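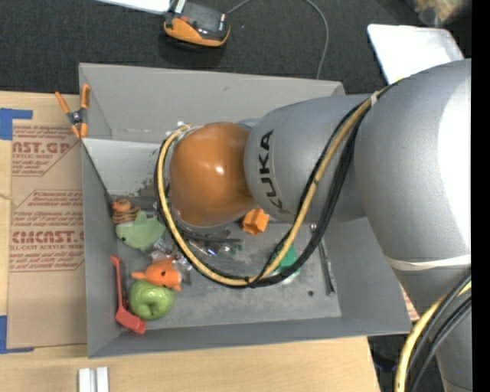
Skilla Course 3191: Care of Play Materials
Handout 4: Sorting and Storing Small Toys

Students are expected to read this handout before the practical session. Small toys kept in a shared bin are to be taken out and sorted by kind before cleaning begins. Animal figures, including tigers, sharks and fish, form one group.

Each toy is checked for cracks, loose parts and worn paint. Damaged items are set aside and entered on the Wemness record sheet. The floor and sloping sides of the bin are wiped separately, and scuff marks that remain are noted.

Reading: Course Reader, section 11.
Written work: one page on grouping toys by kind, due at the next session.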